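Usunthorpe Introduces Viditness Small-Drawer Range for Kitchen Counters and Shallow Cabinets

USUNTHORPE, March – Viditness today announced the Lūse series, a range of shallow drawers for kitchens where base cabinets are already full or where counter depth is taken up by small appliances. The series goes on sale to trade customers this month and to retail customers through the Usunthorpe showroom from the same date.

Lūse drawers are supplied assembled. Each unit consists of a four-sided box with a captive base, a separate front, and one bar handle. The box walls are kept thin so that the internal width is as close as possible to the opening. The standard box has an internal height of 69 mm and an external length of 400 mm, and is intended for flatware, hand tools, dish towels, charging leads and similar items that do not need a full-height drawer.

"Most of the returns we handled on the earlier range concerned depth," said Tuulikki Saarinen, product manager at Viditness. "Customers had measured the cabinet and had not allowed for the handle or for the appliance standing next to it. The Lūse data sheet gives the closed depth, the open depth and the handle projection as separate lines."

Handle projection is 2 mm less than on the Starico series, which Lūse replaces. Starico fronts can be fitted to Lūse boxes using the existing screw holes. Starico boxes remain available as spare parts while stocks last.

The company has also revised its guidance on kitchens in which toasters and toaster ovens share the work surface with drawer storage. Installers are asked to mark out the full travel of the drawer before fixing any part of it, and to do so with the appliances in their normal positions, plugged in where they will be used. Power cords should be routed along the wall side of the counter and kept clear of the runners and the front edge. Textiles should be moved off heating appliances before those appliances are switched on, and a towel rail or hook should be included in the layout if none is present.
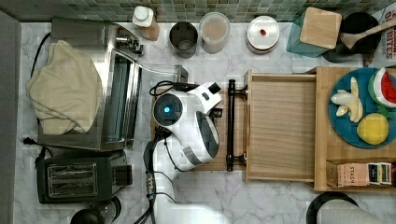 Clearance in front of the handle is treated in the same document. Viditness recommends 85 mm between the handle of a fully open drawer and any fixed object, which allows an adult hand to close around the bar without contact. Where that distance cannot be met, the drawer may be specified with a recessed grip in place of the bar. The recessed grip is cut into the top edge of the front and does not alter the dimensions of the box.

Two wood tones are offered, Pale and Warm. Both are finished with a clear matte oil that leaves the grain visible. The oil is applied to all faces, including the underside of the base, and should be renewed once a year with the maintenance kit sold separately. Bar handles are supplied in black. Fronts are available in the same tone as the box or primed for painting.

Compartment dividers are not included in the base price. They are cut to order from the same stock as the box walls and slot into grooves on the long sides. Orders for dividers placed together with the drawer are shipped in the same carton. Divider orders placed later require the batch code, which is stamped on the outer rear wall of the box.

"The dividers had to be removable without tools, and they had to stay put when the drawer is pulled quickly," said Ingeborg Fröhlich, who is responsible for testing at the Usunthorpe workshop. "The groove was made slightly tighter at the bottom than at the top. It takes a firm push to seat them the first time."

For cleaning, the manufacturer specifies a damp cloth and mild dish soap. Crumbs should be brushed out dry before wiping. Boxes should not be soaked or placed in a dishwasher. Marble and other polished stone counters should be protected with felt pads under freestanding units, and the pads should be checked for trapped grit whenever the unit is moved.

The Lūse series carries the standard Viditness warranty on joints and runners. Surface wear, water marks and damage caused by contact with hot appliances are excluded. Data sheets, drilling templates and the revised installation guidance can be requested from the Usunthorpe showroom. The trade counter closes at noon on Friday and keeps normal hours on other working days.

Media inquiries: Press Office, Viditness, Usunthorpe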